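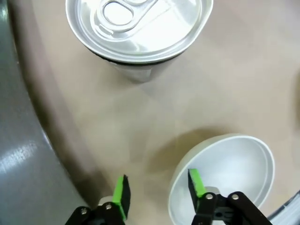 A Dunex publicou em junho de 2025 a versão 3 do Stirnura, o seu software de planeamento e controlo para braços com garra paralela, e a alteração de maior alcance está na forma como o programa decide a aproximação final a um objeto. Até à versão anterior, a trajetória era calculada uma única vez, a partir de uma câmara fixa, e executada sem correção até ao fecho dos dedos. Agora, o percurso é dividido em dois segmentos, e o segundo é recalculado continuamente com as imagens da câmara de punho. Uma lata de alumínio vista quase na vertical, com uma tigela branca do lado direito e um dos dedos da garra já sobreposto ao bordo dela, ilustra o tipo de configuração a que a alteração se destina: o alvo tem uma tampa metálica que devolve reflexos, e o corredor de aproximação tem de ser verificado também para os dedos abertos, cuja largura total excede a do objeto a agarrar.

O Stirnura é distribuído como um conjunto de processos independentes que comunicam por memória partilhada. A versão 3 mantém essa arquitetura, mas separa pela primeira vez o estimador de pose do planeador. Na versão 2, ambos corriam no mesmo processo, e um atraso na perceção bloqueava a emissão de comandos de junta. Com a separação, o planeador passa a trabalhar com a última pose válida e com a incerteza que lhe está associada, que cresce enquanto não chega nova medição. Se a incerteza ultrapassar o limite configurado, o braço desacelera e para antes de entrar no segmento final.

Segundo as notas técnicas que acompanham a versão, o ciclo do segundo segmento funciona a 60 Hz. O controlador de juntas mantém-se a 1 000 Hz e interpola entre as referências recebidas. O prazo máximo admitido entre duas poses válidas é, por omissão, de 300 ms, valor que pode ser reduzido no ficheiro de configuração da célula. A Dunex desaconselha aumentá-lo em aplicações em que os objetos se possam deslocar durante a aproximação.

A perceção de superfícies metálicas era uma das limitações conhecidas do produto. Os mapas de profundidade obtidos sobre tampas de alumínio apresentam falhas nas zonas de brilho, e o estimador anterior preenchia essas falhas por interpolação dos pixels vizinhos. O resultado era frequentemente um plano inclinado onde devia existir um plano horizontal, com o consequente erro na orientação da garra. O novo estimador descarta os pixels saturados e ajusta uma elipse ao contorno exterior da tampa. A altura é obtida a partir do diâmetro nominal, quando este consta do catálogo de objetos, ou por triangulação entre imagens sucessivas, quando não consta. O segundo método exige movimento lateral do punho e acrescenta tempo ao ciclo.

A empresa introduziu ainda um modelo geométrico mais detalhado da garra. Na versão 2, cada dedo era representado por uma única cápsula, o que obrigava a margens de segurança elevadas junto de recipientes abertos. O planeador rejeitava aproximações que eram fisicamente possíveis, sobretudo quando um dedo tinha de passar por cima do bordo de uma tigela ou de um tabuleiro para chegar ao objeto vizinho. O modelo atual descreve em separado a ponta do dedo, a almofada de contacto e as peças da ligação articulada, e atualiza a geometria em função da abertura. A verificação de colisões é feita contra a nuvem de pontos acumulada no primeiro segmento, complementada por primitivas para os objetos identificados.

Este ponto tem custos. O número de pares geométricos a testar aumenta com a complexidade do modelo, e a Dunex reconhece que em computadores industriais sem acelerador gráfico a frequência do segundo segmento pode não ser atingida. Para esses casos, mantém-se disponível o modelo de cápsulas, selecionável por perfil. A documentação recomenda que a escolha seja feita por célula e registada com a restante parametrização — os dois modelos produzem trajetórias diferentes para a mesma disposição de objetos, e a alternância entre eles invalida os registos de comparação.

A validação foi conduzida com a Pradel, integradora que utiliza o Stirnura em células de triagem de embalagens. O ensaio compreendeu 983 tentativas de preensão, repartidas por latas, frascos e recipientes de cerâmica colocados em posições variáveis sobre uma superfície mate. A Dunex não divulgou a taxa de sucesso global. O relatório entregue aos clientes classifica as falhas por causa, e a categoria mais representada é a perda de contorno a curta distância, situação em que a tampa sai parcialmente do campo de visão da câmara de punho antes do fecho dos dedos. O ajuste da elipse tolera a falta de parte do arco, mas a precisão degrada-se à medida que o arco visível diminui.

Para atenuar o problema, a versão 3 permite fixar uma distância a partir da qual a pose deixa de ser atualizada e o movimento prossegue com a última estimativa aceite. O parâmetro depende da posição da câmara em relação aos dedos e deve ser determinado durante a calibração mão-olho. O assistente de calibração foi revisto com esse fim e passa a propor um valor inicial calculado a partir do campo de visão da lente e do comprimento dos dedos.

As ferramentas de diagnóstico foram também alteradas. O visualizador incluído no pacote, designado Morsy, sincroniza agora a imagem de punho com a trajetória planeada, a trajetória executada e a incerteza da pose. É possível recuar até um instante determinado, alterar um parâmetro e voltar a executar o planeador sobre os dados gravados, sem ligação ao braço. Os registos passam a guardar a versão do modelo geométrico, o perfil de câmara e o motivo de cada rejeição de trajetória. Na versão anterior, uma rejeição era assinalada apenas com um código genérico, e a identificação do par de geometrias em conflito exigia a repetição do ensaio com o modo detalhado ativo.

A compatibilidade com instalações existentes é parcial. Os programas de célula escritos para a versão 2 são carregados sem modificações, mas as chamadas que liam a pose diretamente do planeador deixam de devolver valores e têm de ser redirecionadas para o novo processo de estimação. A Dunex fornece um utilitário que localiza essas chamadas e gera uma lista, sem as substituir automaticamente. Os ficheiros de calibração antigos são aceites para o primeiro segmento. O segundo exige nova calibração da câmara de punho.

Entre as limitações declaradas contam-se os objetos transparentes, para os quais o estimador não apresenta garantias, e as pilhas de objetos em contacto, em que a segmentação pode unir duas peças numa só. O comportamento previsto neste último caso é a rejeição da preensão quando as dimensões estimadas não correspondem a nenhuma entrada do catálogo. O controlo da força de fecho não sofreu alterações e continua dependente da interface disponibilizada pelo fabricante da garra.

A atualização está disponível para os clientes com contrato de manutenção ativo. A versão 2 continuará a receber correções de segurança, sem novas funcionalidades. A Dunex indica que a próxima revisão incidirá sobre o planeamento com duas câmaras de punho, atualmente acessível apenas em modo experimental e sem suporte no visualizador Morsy.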